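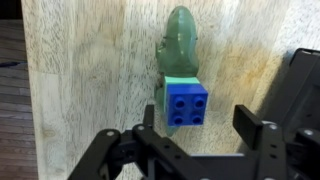

About Drercombe

Drercombe writes control and planning software for robot arms. The company was founded in Veltville by Lutz Grube and Dilek Kahraman, who had previously maintained motion libraries for other people's machines. We now have 11 engineers and one office manager. We do not build hardware.

Our main product is Lục, a runtime that sits between a perception model and the arm's joint controller. It accepts target poses at whatever rate the model can produce them, checks each one against joint and workspace limits, and interpolates to the controller rate. Late targets are dropped. The log records every dropped target with its age in milliseconds.

Grasp selection is handled by a separate module, Trerberg, maintained by Mitiku Dinsa. It scores up to 200 candidate grasps per object and passes the best 21 to the planner. Stacked and touching objects are the hard case: a segmentation mask that merges two items gives a grasp width that fits neither. Leonie Schmieder's group works on this — mostly by re-segmenting from the wrist view before the fingers close.

Releases are tested on household objects in ordinary rooms as well as in simulation. Gunther Teuber runs testing and signs off each version. The regression suite has 40 tasks, and the list was last revised in October.
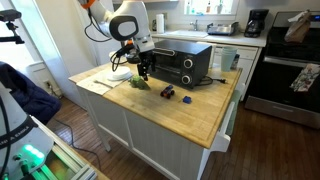

Does Lục need a calibrated camera?

A calibrated wrist camera is required for grasping. Fixed cameras can be added without calibration, but their images are then used only for logging and review.

Licenses are issued per arm. Source access is available to research groups on request.

14 shares | 3 comments

pkessel: Is the age threshold for late targets configurable per joint group or only globally?

Gunther Teuber: Globally in the current release. Per group is on the list.

rowan_t: The drop log saved me a day of guessing. Would like it in CSV too.

Contact | Careers | © Drercombe, Veltville | Back to top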